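Threads > Bench notes > Gripper comparison, December 2023

Third round of gripper tests on the PC assembly board. Two sets of fingers, same arm, same wrist camera, same controller settings. Short posts, results as I get them.
4 replies · 26 likes

The candidates: Altton parallel fingers, which came with the gripper, and Zistell printed fingers with a softer pad. Both go on the same linkage body with the same bolts, so a swap is quick and the tool offset only changes in Z.
1 reply · 11 likes

Task is memory module insertion. Pick from a holder, align, push until seated. 300 attempts per finger set, split over two days. Force limit at 70 N for the push, lower for everything else.
2 replies · 9 likes

Altton results are from October. 49 failed attempts out of 300. Most were yaw errors: the module turned a little between the fingers during the push and one end went in first.
3 replies · 14 likes
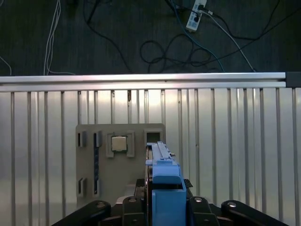 Zistell, same count: 26 failed. The pad holds yaw much better. It gives a little in the push direction, though, so the position reading at contact lags the real one. I had to move the seated threshold before the numbers meant anything.
5 replies · 31 likes

Camera notes. The wrist mount sees both finger linkages the whole time, which costs pixels along the bottom but gives a fixed reference. If the linkage bolts shift between runs, the mount has moved and I recalibrate.
0 replies · 8 likes

Lighting is still the weak point. Bare ribbed aluminum behind the board throws bright vertical bands, and the edge detector likes them more than it likes the module. Masking by depth fixed most of it. Matte paint would be cheaper.
6 replies · 22 likes

Controller: Herusow, stock firmware. I tried the Kashyap driver for two evenings. Cleaner API, better logging, but it dropped force samples under load and I went back. Might be my network card.
7 replies · 17 likes

Someone asked about the processor socket. Not part of this round. Neither set of fingers is shaped for lifting a chip straight up and I don't want to mix that into the insertion numbers. Suction would be the first thing to try.
2 replies · 10 likes

Pad wear after the full Zistell run: slight polish on one side, no tearing. Printed part has a hairline at the root of the left finger. Reprinting with more walls before I trust it at the same push force.
1 reply · 13 likes

Next is the Altton fingers again with the new seated threshold, so both sets get judged the same way. Logs go up after that, CSV only.
3 replies · 19 likes · 4 shares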